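Ticket 3695 — Eldale front office, tower won't boot
Opened by: Svenja Hubmann
Status: waiting on parts (optimistic)

Machine powers up, fans go like a hair dryer, no picture. Kirken had it for 41 days and sent it back with a note reading "tested OK". Tested as what, they didn't say — doorstop, possibly.

Step 1. Side panel off, tower on its side. Reseated the memory and the graphics card, checked the wiring between the drive cage and the board. No change. Colour me surprised.

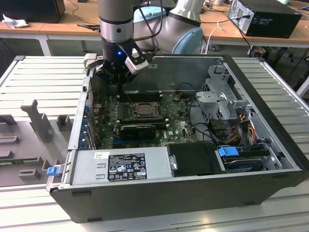 Step 2. Swapped the coin cell, cleared the settings. Still no picture, though the clock is now wrong as well.

Step 3. Load plate up, Xeon out, pins checked under a lamp. None looked bent to me, but I'm 6 months overdue for new glasses. Before it goes back in, line up the notches and don't press. If it needs pressing, it's the wrong way round.
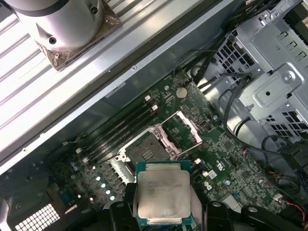 Jolien Groen: Did you try it with one stick of memory, in the slot nearest the socket? We had 2 from the Dijkstra batch do exactly this in February and both were a dud stick. Kanby has spares, if you ask before lunch.

Svenja: Not one at a time, no. Trying now. Leave the ticket open.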